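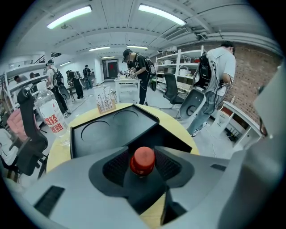 Walk-round checklist for shared floors where hand-held grippers and backpack rigs are in use. It covers people, tables, floor and kit, and it is filled in once per shift by the floor lead. The comments are from the last round at the Prillbridge floor. Office chairs count as obstacles under item 4 even when they stand beside a table, as the tall-backed one does at the round wooden table, and so does any drinks bottle left on a work surface.

Site: Prillbridge, main floor
Checked by: Nhyira Ackah
Rule set: Zirkside floor rules, section 2

1. Harness straps fastened, no loose ends
OK. Two straps re-tightened before start.

2. Rig cables held close to the back
Partly. One cable had no clip. Clip fitted, check again Saturday.

3. Clear space behind anyone bending over a table
Needs work. A person wearing a backpack cannot judge how far it sticks out. Say "behind you" when passing.

4. Chairs pushed in or moved to the wall
Not met. Repeat finding.

5. Bottles and food off work surfaces
Not met. Use the side shelf.

6. Grippers set down flat, jaws away from the table edge
OK. Do not hand a gripper over by the jaw end.

7. Jaw pads checked for wear and grit
OK. Pads on the older units are past 2,975 cycles in the Barreto log. Change at 3,360.

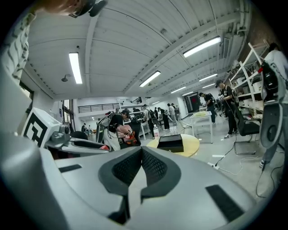 Photo: Prillbridge floor team

8. Floor cables taped or covered where people walk
Not met. The black cables running across the floor to the white power strip need a cover. Until one is fitted, walk round the chair side and do not step over while carrying a gripper.

9. Power strips off the floor
Not met. Fix to the table leg or shelving upright.

10. Marker boxes square to the table, print clean
OK. Wipe with a dry cloth only.

11. Nothing stored on the floor beside tables
Not met. There was a white plastic bottle on the floor left of the yellow-topped table. Same remark as item 5.

12. Headsets do not block side vision
OK. Anyone who has to turn the whole head to see a neighbour should refit.

13. Rig weight and wearing time
Wearing time limit is 72 minutes, then a break with the rig off. Sign-out sheet had 138 entries, four without a return time. Fill in both columns.

14. Doorways and exits clear
OK.

Actions
Cable covers: order from Draltitz, two lengths.
Chairs: mark a parking strip along the wall.
Items 4, 8 and 9 to be checked again before the next shift starts. If item 8 is still open, the table nearest the cables stays out of use.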